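Flelia Forum > Automated Disassembly > Working Practices
Thread: Draft clause 2 - cables to be cleared before board work

hrytsenko_docs
Posted 2026-06-23

Members are invited to comment on the second clause of the draft practice note on robotic disassembly of desktop computers. The proposed text reads as follows.

"No gripper shall enter the space above a motherboard until all loose cables crossing that space have been removed or secured. Entry speed shall not exceed 50 millimeters per second."

The clause is intended to apply to all sites that sign the note. Comments should refer to the wording where possible and should state whether the member's site works with one arm or several. A revised draft will be circulated in September.

starnonora_ops
Reply 1

Starnonora supports the speed limit and does not support the first sentence. In most desktop cases the cables are the first items the arm has to reach, and they lie over the board. If the gripper may not enter until they are gone, a person must remove them by hand. The clause would then require an operator to reach into every unit, which the rest of the draft tries to prevent.

We processed 1,889 units last year with cables in place at first entry. Our incident log shows damaged connectors in a small number of these. It shows no injury.

bench7
Reply 2

I disagree with the previous member. A damaged connector is a serious matter when the board is going to resale, and the log will only list the damage that somebody noticed. A fan header pulled sideways can pass inspection and fail later. Our site requires hand removal with the arm locked out, and we have found the added time acceptable.

starnonora_ops
Reply 3

The lockout is a fair point and should be written into the clause if hand removal stays. As drafted, it says "removed or secured" and does not say by whom, or in what state the arm must be. Added time may be acceptable for a small site. It would not be acceptable for us.

watberg_safety
Reply 4

Watberg suggests separating two cases. A site recovering boards for reuse has a reason to clear cables first. A site sending boards to material recovery has much less reason, apart from the removal of the battery, which should be treated with care in either case. The draft uses one rule for both - I believe that is the source of the disagreement.

bench7
Reply 5

I could accept two cases if the unit is assigned to one of them before the cover comes off. Deciding afterward invites people to pick the easier rule.

hrytsenko_docs
Reply 6

The point on assignment is noted and will go into the draft. Would Watberg please propose wording for the reuse case?

watberg_safety
Reply 7

Our proposal for the reuse case is that entry be permitted along an approach path recorded for that model of case, with the fingers closed and the arm stopped above the tallest part before any contact. The path should name the parts to be avoided. In a layout such as the one attached, that list would include the internal USB port standing upright from the board, the coin-cell battery in its holder, and the black cables coming down from the drive cage, one of which loops near the middle of the board. Two fan connectors with red and blue wires should be listed as well. Where a cable lies across the recorded path, the arm should withdraw and the unit should go to a locked-out station for hand work.

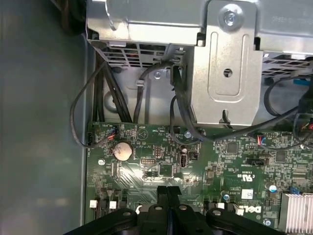
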